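Keeping Safe Around a Moving Hand: our rules for the Wedlow lab
Siham Chidiac and Raffaele Amato
Supervisor: Fiorella Carbone
Oct 28, 2025

3. What we changed

Our first set of rules, written in May, ran to 20 points and hardly any of us could remember them! So we started again. We went through 124 entries in the lab logbook and marked every one where a person had stepped in close to the robot. There were 83 of those, far more than we had guessed, and most were for small jobs like picking up a dropped part or moving a cable.

That gave us three rules we really believe in:
Say "hands in" out loud and wait for the operator to answer.
The operator keeps one hand on the stop button until you say "clear".
Anything soft near the fingers - sleeves, covers, cloth - gets checked before the motors go on.

The third one was Yolanda Begay's idea and it is our favourite. Fabric can fold over a joint and hide a pinch point, so you can't judge where the fingers will close. We now do the check from two sides, and feet count as well: the floor around the base is part of the work area, even when only the hand is moving.

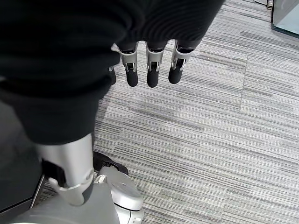 Figure 3. Robotic fingers under black knit fabric, with a shoe close to the base.

4. Still to do

Arturo Valentini has asked whether the rules would work in the Brallwood workshop, where the operator sits further away. We would love to try it! Calling out may not carry over the noise there, so we are looking at a lamp signal as well. The checklist is taped up by the door and printed in Appendix B.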